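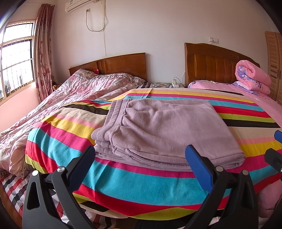
Mine never stay folded past the first night, wrote one reader under the August version of this page, so what's the point of folding sweatpants at all? Fair. Point is you can find them. Also they take up half the shelf. That comment is why the FAQ got redone, so it goes first.

Folding soft clothes on the bed: FAQ
Saludo Home Notes. Updated 7 January 2024

Why the bed and not a table?
Bigger. Right height for most people. Clothes don't slide off a blanket the way they do off a shiny tabletop. Make the bed first, even badly.

Does the blanket matter?
A bit. Striped one is handy, you can line a waistband up with a stripe and get a straight fold with no effort. Fuzzy ones shed on everything. Skip those.

How do I fold sweatpants?
Leg over leg, smooth flat. Tuck the crotch point in so you have a straight edge. Then hem up toward the waistband, and in half again. Thick fleece won't go smaller than that, don't fight it.

The waistband keeps bunching up.
It's elastic, it will. Pull it flat once before you start, then leave it alone. Put the bunchy end at the back of the shelf.

Drawstring in or out?
In. Always in.

What about knits?
Different animal. Never hang a heavy knit, the shoulders grow. Lay it out flat on the bed, shake the wrinkles down toward the hem, sleeves across the back, then fold in thirds. 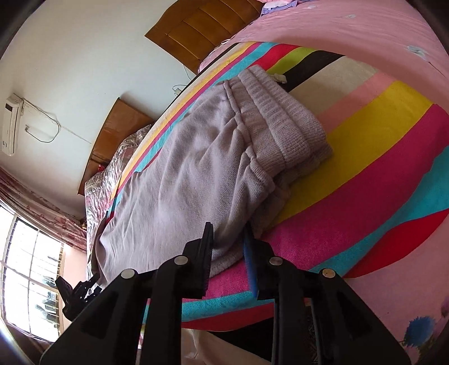
Thirds works for nearly everything with ribbing. Keep the ribbed part on the outside of the stack if you can, it gets creased in the middle otherwise and teh crease shows.

Do I need a folding board?
No. We tried the Ternen one for 11 days. Good for T-shirts, useless for anything thick. Went back in it's box.

Which bins fit under a bed?
Measure first. The Zoten low bin is what we use, takes a winter's worth of knits if you don't cram. Drukar makes a taller one, wouldn't go under our frame.

How long should a full basket take?
40 minutes for us, socks included. Less with the radio on.

Can I leave the pile on the bed until later?
You can. You'll be moving it to the chair at bedtime, and then it lives on the chair.

More questions, leave them in the comments. Next update will do fitted sheets, we know, we know.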